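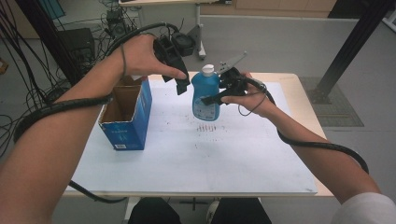
Minutes, Packing Methods Meeting, October

Site: Haverford, packing room
Start: 9:15 a.m.
Chair: Delphine Haddad
Present: packing, stores, purchasing, label control
Apologies: Bridport warehouse (written comments received)

1. Previous minutes
Accepted with one correction. Under item 4, "inner sleeve" should read "inner divider."

2. Open actions
2.1 Tape dispenser for the second table: received and in use. Closed.
2.2 Carton drawing from Keder: revision received. The flap dimension is still given to the outside of the score line and our drawing uses the inside. Purchasing to ask for both. Open.
2.3 Shelf labels in stores: no progress. Carried over.

3. Bottle and carton, single pack
3.1 The pack under review is the blue plastic bottle with white cap, one per carton, in the blue printed carton with plain brown interior. Stores confirmed 300 cartons on hand at Haverford and 200 at Bridport. No further order until item 3.4 is settled.
3.2 Table layout. Carton stands upright at the packer's left with the top open. Bottle stands upright right of center, label toward the packer. Delphine Haddad asked that this be written into the work instruction in words as well as on the layout sheet. Agreed.
3.3 Handling. Bottle to be taken by the side and kept upright until it is over the carton opening. Picking up by the cap is not allowed. Bridport asked in writing whether two-handed loading could be required. Discussed. Left to the packer, provided the carton does not tip.
3.4 Clearance. Stores reported that cartons from the last Keder delivery feel tight at the top edge on some pieces. No measurements were taken. Stores to measure a sample across both inside directions and bring the sheet to the next meeting.
3.5 Carton marking. The white patch near the lower left corner of the carton must stay clear of tape and shipping labels. Label control noted that the Bridport instruction shows the shipping label on the same side. Bridport to move it to the opposite side and reissue.
3.6 Bottle label. The current artwork, blue and white printing on a pale ground, is unchanged. A request from Claltton for a larger lot code field was noted. Purchasing to get a price before any decision.

4. Table covering
4.1 The white paper sheet over the tabletop is kept as standard. Scuffs and ink transfer are easier to find on it, and it is replaced at the start of each shift or when torn.
4.2 The sheet should lie flat out to the wooden edging. Taping over the edging was raised and rejected, as the tape lifts the finish.
4.3 Paper stock is down to 2 rolls. Purchasing to reorder in the same width.

5. Claltton order
109 single packs requested. Stores to draw cartons from Haverford only. Ship date depends on item 3.4. Claltton to be told the date is provisional.

6. Other business
Label control asked for a fixed place for rejected cartons. The lower shelf by the door was suggested. Stores objected that the shelf is used for returns. Not resolved.
Lighting over the second table was reported as uneven. Passed to maintenance.

7. Actions
Purchasing: both flap dimensions from Keder; price for revised label; paper reorder
Stores: carton measurements; shelf labels; cartons for Claltton
Bridport: shipping label position, reissue instruction
D. Haddad: work instruction text for 3.2 and 3.3; notice to Claltton

Closed 10:05 a.m. Next meeting same room, date to be sent with the carton measurement sheet.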